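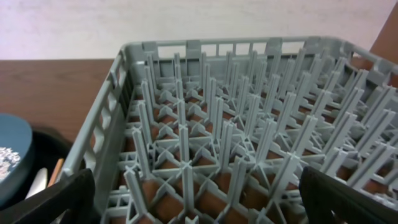

Wevstead Robotics Club, minutes, March meeting. Started 4.15pm, late, room was locked. Main business was the plate loading task for the Brinport heat, so we did that first and left the usual stuff till after. Current set-up agreed as the one we practise on from now: grey dish rack straight on the table, no mat under it, wrist camera on, both fingers in view at the bottom. Long argument about the pegs. From the wrist they are all one colour and they run in diagonal rows, so the arm's idea of which gap is which goes funny the further back you look. Year 10 group want to number the gaps, Year 12 group say the rules don't allow marking the rack. Secretary to check the rules (see actions).

Present: both build teams, the driving team, staff lead, secretary. Two from the software side came after their mock, missed item 1.
Apologies: treasurer, one of the Year 9s (dentist).

Last minutes: agreed, except it said we had paid for the Lisska gripper pads and we haven't. Corrected. Invoice still in the staff lead's tray.

1. Plate task, where we are

Arm can pick a plate off the stack. Putting it in the rack is the bit that goes wrong. Best run so far this term was 15 plates out of 20, done by hand control, not on its own. On its own, much worse, software team did not want a number in the minutes.

Three ways it fails:
- plate comes down on top of a peg and the arm keeps pushing
- plate goes in the gap but leans over and takes the next one with it
- fingers open too wide and catch the pegs either side

Third one talked about most. Fingers are broad for the job, everyone has said so since January. Build team A want to print narrower tips. Build team B say narrow tips drop the plate, they tried it on the old arm. Agreed A can print one pair and we test before anyone argues again.

Pushing too hard: software to put in a stop if the arm feels anything in the last bit of the way down. They said it's easy, staff lead said they said that about the last thing. To be shown working by next meeting.

Start rows: agreed to practise near rows only for now. Back rows when the near ones are reliable. One vote against (wants to start at the back so the arm never reaches over plates already in). Fair point, will come back to it.

2. Camera

Near pegs come out sharp enough, further over to the right they go a bit soft. Driving team find this tiring. Asked if we can move the camera up the wrist. Build team A: yes but the cable is too short. Longer cable on order list.

Software want the rack to stay in the same place every session, taped corners on the table. Staff lead says tape is OK if it comes off the varnish, use the paper sort not the silver sort. Not done yet.

Also agreed: before recording any practise run, look at the camera picture first and check you can see down between the fingers to the floor of the rack. If you can't, the arm is set up wrong, don't bother recording.

3. Recordings

Target is 100 good hand-controlled runs before Easter so the software team have enough to work with. Long way off. Bad runs to be kept but in their own folder, last month they got mixed in and someone lost a whole lunch time sorting them. File names: team, then run number, NOT your nickname.

Question whether the other things on the table should be cleared before recording. Software say leave some clutter, it's good for it to learn with other stuff about. Driving team say it gets in the way on the left side. Compromise, things can stay on the table but nothing tall within reach of the arm. Drinks never.

4. Brinport heat

Entry form went in. We are down as Wevstead 1 and Wevstead 2, second team can be pulled out free of charge up to two weeks before.

Rules say the hosts supply the rack and we don't know which one. Could be a different peg spacing to ours. Asked if anyone has a different rack at home we can borrow for a week, three hands up. Bring them in clean please.

Minibus: seats 15 so not everybody can go. Driving team and one from each build team get places first, then whoever has come to most sessions. Some grumbling. Staff lead will ask whether parents can drive the rest.

Abdel Rahman workshop has offered us a bench for an afternoon before the heat, they have a proper floor and better light. Accepted with thanks. Secretary to write back. Need to find out how many plugs.

5. Money

Treasurer away, note read out. Enough for the cable and the Lisska pads, not enough for the cable, the pads AND new plates. Plates: 2 more chipped since last time. Agreed charity shop for plates, all the same size if poss. Melamine suggested, but rules say ceramic.

Cake stall proposed again. Nobody against, nobody offered to run it. Carried over.

6. Any other business

- Emergency stop button sticks. Not to be used till it's fixed, so NO powered runs on the small arm. Big arm fine.
- Hair tied back, this includes people who are only watching.
- Someone has been charging their phone off the arm's power strip. Stop it.
- Club hoodies: colour vote next time, bring a suggestion or you get navy.
- Year 9s asked if they can have a turn driving. Yes, last 20 minutes of each session, one of the driving team stays with them.

Actions
Secretary: check rules on marking the rack, write to Abdel Rahman workshop, ask about plugs
Build team A: one pair narrow tips, measure for the longer cable
Build team B: look at stop button, tape the corners
Software: push stop, sort the folders, say what they mean by a good run and pin it up
Driving team: keep recording, near rows only
Staff lead: Lisska invoice, minibus, parents
Everybody: plates, racks

Finished 5.35pm. Next meeting same room, staff lead to get there early with the key. Agenda items to the secretary by break the day befor.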